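Scraping and stacking plates before the wash

Quick one tonight, dishes are waiting. This is how I get through a full sink of plates without the water going gray halfway.

What you need: a rubber spatula, a trash bowl, dish soap, a rack. I use the Sonden rack, any rack works.

Step 1 – Scrape first
Everything off into the bowl. Sauce, rice, bones, all of it. Don't rinse yet. Dried egg gets a spoon of warm water and 3 minutes to sit.

Step 2 – Sort by size
Big plates at the bottom, then side plates, then saucers. Bowls get thier own pile. Colored plates go on top for me, the pale lavender ones show every fork mark so I dont want weight on them.
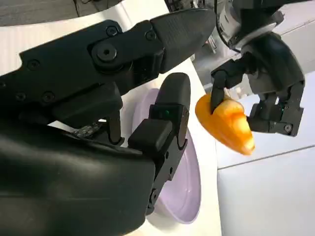 Step 3 – Wash in order
Glasses, then silverware, then plates, greasy pans dead last. Hot water, one squirt of soap. Fronts, backs, and around the rim – the back is where the grease hides. Change the water when the suds go flat.

Step 4 – Rinse and rack
Quick rinse, tilt, into the slots. One plate per slot, all facing the same way. Leave a gap for the deep ones.

Step 5 – Dry
Air dry if you have the time. If not, a flat cotton towel. Terry cloth leaves fuzz.

Chipped plates: pull them out before you wash, not after. Cut my thumb in October doing it the other way.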